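So October got away from me. I promised myself I'd finally clean out the hall closet before the cold set in, and what did I do instead? Learned to bake rye bread! My neighbor Siwan Bellis gave me a jar of her starter (she calls it Eynon, don't ask me why) and I've fed it twice a day ever since. The first loaf came out flat as a shoe. The second one was better, a little sour, great with butter and way too much jam.

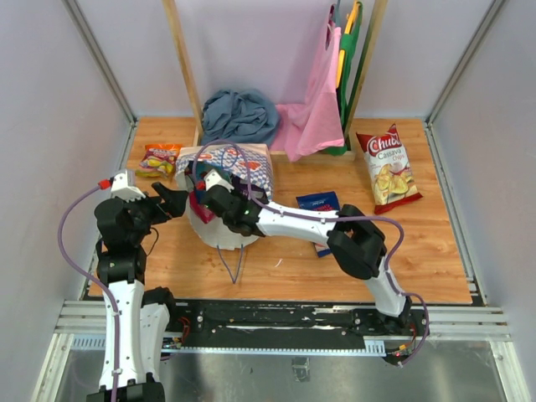
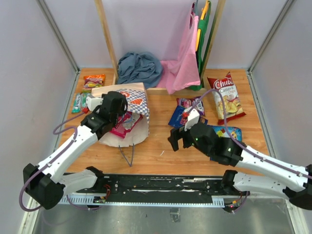 Anyway, the closet. I gave it 15 minutes last night, found nearly 18 single gloves and quit. If you've got a trick for matching gloves, tell me in the comments, please. And if you bake rye, how long do you let yours sit before you cut it? Siwan says overnight but I can't wait that long, the whole house smells so good!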